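Chapter 7
Rules Before Motion

Good robot work starts on the floor, well before anyone presses start! Mark where the arm may reach, mark where parts belong, and keep both markings true whenever the layout changes.
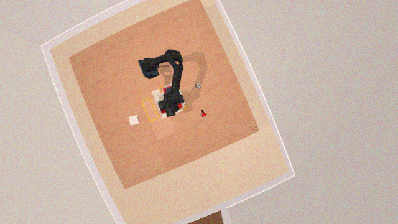
At Clurnbridge, Kirsty Horrocks runs every new layout 100 times in simulation before the real arm gets power. You will learn her 3 stop rules first, and then (the fun part) write your own.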